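Éclairagisme intérieur
Chapitre 2 : facteur de réflexion des parois et teinte des surfaces

Rappels

Le facteur de réflexion ρ d'une paroi est le rapport du flux lumineux réfléchi au flux lumineux incident. Il est sans dimension, compris entre zéro et un, et dépend de la composition spectrale de la source. Une valeur donnée sans indication de l'illuminant n'est donc pas directement comparable à une autre.

On distingue la réflexion diffuse, la réflexion spéculaire et la réflexion mixte. Les peintures murales mates sont assimilées dans ce cours à des diffuseurs parfaits (hypothèse de Lambert). La luminance s'écrit alors :

L = ρE / π

avec L en candelas par mètre carré et E en lux. Elle est indépendante de la direction d'observation. Pour une paroi de facteur 37 % éclairée sous 419 lux, on obtient une luminance un peu inférieure à cinquante candelas par mètre carré.

Teinte et clarté

La teinte ne renseigne pas sur le facteur de réflexion. Un ocre peut être clair ou sombre ; deux échantillons de même teinte et de clartés différentes conduisent à des bilans de flux différents. Les jaunes saturés gardent en général une réflexion élevée. Leurs rabats vers le brun la perdent assez vite, à mesure que la part de pigment noir ou d'oxyde augmente.

L'estimation à l'œil est peu fiable sur les grands aplats sans texture : l'observateur ne dispose d'aucun détail pour séparer ce qui relève de l'éclairement et ce qui relève de la surface. On procède par comparaison avec une plage étalon placée dans le même plan que la paroi.
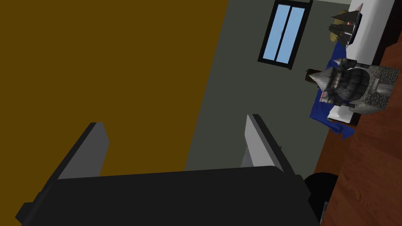

Genasen objecte que la plage étalon introduit elle-même un biais : posée contre un mur saturé, elle reçoit une lumière déjà colorée par les parois voisines, et le rapport obtenu ne serait plus celui de la paroi seule. La remarque est fondée pour un relevé visuel. Dans le cas d'un relevé au luminancemètre, paroi et étalon reçoivent le même flux et l'erreur reste faible tant que la mesure est faite loin des angles.

Interréflexions

Dans un local fermé de surface totale A, parcouru par un flux Φ et dont les parois ont un facteur moyen ρm, la composante indirecte de l'éclairement vaut en première approximation :

Ei = Φρm / A(1 − ρm)

Le flux Φ est ici celui qui atteint les parois à la première incidence. Le facteur moyen est pondéré par les aires :

ρm = Σ(ρi Ai) / Σ Ai

Le terme (1 − ρm) au dénominateur explique la sensibilité du résultat dans les locaux clairs. Dans les locaux sombres, la composante indirecte devient secondaire et le choix du luminaire domine.

Limites : la formule suppose un flux uniformément réparti et un local de proportions voisines du cube. Elle ne s'applique pas aux couloirs. Pour ceux-ci, on emploiera la méthode des zones (chapitre suivant).

Parois à plusieurs tons

Lorsqu'une paroi porte deux teintes, on ne retient pas la moyenne simple des deux facteurs. Chaque plage est traitée comme une surface distincte, avec son aire propre. Un soubassement foncé pèse peu dans le bilan global, mais il modifie la luminance dans le champ visuel d'une personne assise.

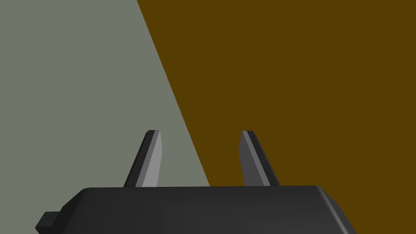
Fig. 2. Fond uni à deux tons.

Le contraste entre deux plages contiguës est défini par :

C = (L1 − L2) / L2

L1 étant la luminance la plus élevée. À éclairement égal, C ne dépend que des facteurs de réflexion. Une rupture d'éclairement à la limite des plages fausse ce calcul ; il faut alors mesurer les deux luminances séparément.

Exercice à préparer

Local Levidmont, éclairement horizontal de environ 1 000 lux sur le plan utile. Les facteurs de réflexion du plafond, des murs et du sol figurent dans la feuille de données Prikbridge.

Calculer ρm, puis la composante indirecte. Reprendre le calcul en remplaçant la teinte des murs par un ocre de facteur 37 %, les autres données étant inchangées. Rendre les deux résultats en lux, avec le détail des aires.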